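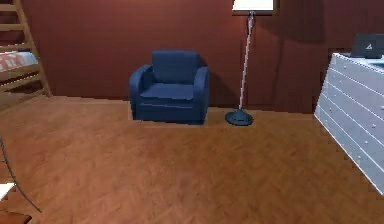

In Defense of the One Good Chair

I got rid of my sofa in December and I still get asked when the new one is coming. It isn't! I have one armchair, a lamp I can read by, and a lot of floor, and I've never liked my living room more.

Let me back up. My old sofa was a three-seater from Lindemann, the big store out past Jiltwood, and I paid it off over 20 months (don't do this). It was a perfectly nice sofa. It was also where I ate dinner, answered email, fell asleep with my shoes on and lost every pen I owned. Three seats, and I always sat in the same one. The other two held laundry.

I think a lot of us buy furniture for a party we throw maybe twice a year. You stand in the showroom picturing all your friends in a row, laughing, holding drinks. Then you go home and it's you and the TV on a Tuesday, with that enormous thing taking up half the room the other 363 days.

An armchair is for one person doing one thing. You sit down in it on purpose. I've read 17 books in mine so far this year, and for me that's a lot. My phone charger doesn't reach it, and I have decided to leave that problem unsolved.

Now, color. If you only have one seat, please don't buy it in beige! Everybody told me to go neutral so it would "go with everything," but what is everything, if there's one chair? Pick a blue you love. Paint the wall behind it something dark and a little bossy, a maroon or a brick red. Small rooms can take far more color than the paint store will tell you, and you can always paint over it on a slow weekend.

Money does come into it. I spent 700 dollars on my chair, at a little shop called Felska, and my sister thought I'd lost my mind. But the sofa I was looking at before that was 3,016 dollars with delivery, and I'd have been scared to eat toast on it.

And yes, people do come over. They sit on floor cushions, or I drag in the kitchen chairs, and whoever gets here first takes the armchair and guards it all evening. My mother gets it automatically. She says it's the only comfortable seat in the apartment, and she's right, although she did use the same visit to hand me a Rornon catalog with the page for sectionals folded down.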